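Trarkatwood Strata List
Thread: Re: Hot water recirculation, lower block
Plain text digest, Monday

Replying inline to the earlier post about long waits for hot water at the far end of the lower block. The original is quoted where needed and trimmed elsewhere.

> We are at the end of the run and it takes ages for the shower to warm up
> in the morning. The plumber from Hovon says the pump is fine. Could we
> just fit a bigger pump? Our neighbours upstairs have no trouble at all.

A bigger pump is unlikely to help and may do harm. The return line in the lower block is copper, and the branch serving the far units is the longest of the lot. Water takes the easiest path back to the plant room. If the short branches are wide open, most of the flow goes through them, and extra pump capacity mostly goes the same way. Higher velocity in the short branches also brings erosion at the elbows, and we have already patched one of those. 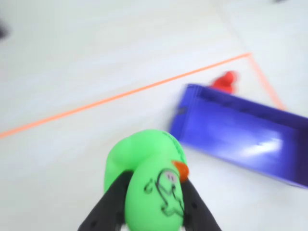
What is the balancing valve on each branch meant to do?
It adds resistance to the short branches so that the long one gets its share of the flow. Each valve is set once with the system at temperature and then left alone.

> He also said the valves were "all open", like that was a good thing.

All open is the as-installed condition. The commissioning sheet for the lower block has a column for valve positions and the column is blank. I take that to mean the balancing was never done, or was done and not recorded. Either way we start again.

The building has 80 metres of return pipe on the lower level and eight branch valves. Three are behind the access panels in the corridor, four are in the car park ceiling, and the last is in the cupboard beside the bike store. The cupboard one is a Firkow pattern with a locking cap and needs the small hex key. Please do not use multigrips on it.

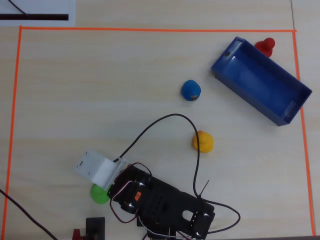
Tabletop with taped outline and blue bin.

Suggested procedure, for comment before anyone books the plumber:

1. Confirm the heater is at its normal setpoint and leave it there.
2. Strap a temperature probe to the return pipe just downstream of each valve, under the lagging.
3. Start with all valves open and log for a full night when there is little draw-off.
4. Throttle the warmest branch by a quarter turn, wait for the readings to settle, and log again.
5. Repeat until the branches are within a couple of degrees of each other.
6. Record the final position of every valve on the sheet, and tag the valve.

Step 4 is slow. The temptation is to adjust several valves at once, and then the readings can't be traced to any one change.

> Is it worth replacing them with the thermostatic kind?

Possibly. Thermostatic valves do the balancing by themselves and cope better when a branch is altered later. The Fang quote came to $320 per valve fitted, against $300 for the entire manual job, excluding the probes. I would try the manual method first. If the far branch still runs cool with the others throttled right down, the fault is probably a partial blockage or a failed check valve, and new balancing valves would not fix either. 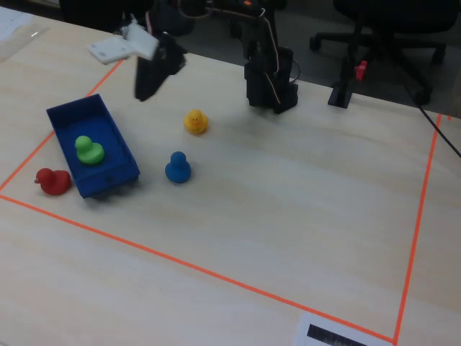

Rubber ducks and blue tray, taped tabletop.

On the check valves: there should be one where the return joins the cold feed at the heater. If it sticks open, cold water can push back up the return whenever somebody runs a hot tap. The symptom is a return pipe that goes cold during the morning peak and recovers afterwards. The original post says the trouble is in the morning, so this needs ruling out before the balancing starts. A probe on the return at the plant room from 6 am to 9 am would show it.

> The lagging in the car park looks pretty ordinary too.

Agreed. Two lengths near the roller door are missing their jackets and the foam has gone brittle. Replace those before logging, otherwise that branch will read low and the valve will be left further open than it should be.

Two items still outstanding:

- The as-built drawing for the lower block. The copy in the plant room stops at the car park wall.
- Which isolating valve serves the far riser. There are two candidates and neither is labelled.

If anyone has the drawing, please send it to the list as a PDF. Phone photos of the plant room copy are not legible at the small pipe sizes.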